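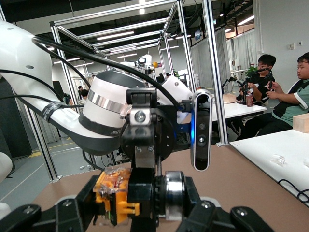
Goodwill, in the sale of a small business, is the part of the asking price left over once stock and fittings are counted. Sellers tend to put it high. The valuer Odette Gaillard, writing on launderettes and cafés, called most such figures "hope with a pound sign".

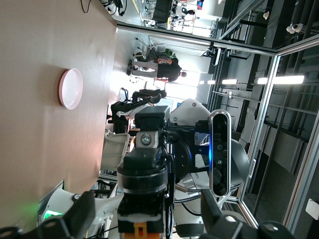 Page last changed: October, 11:58
Brokers often multiply yearly profit by a set number, though few say where the number comes from. Claims of "loyal custom" are seldom backed by records.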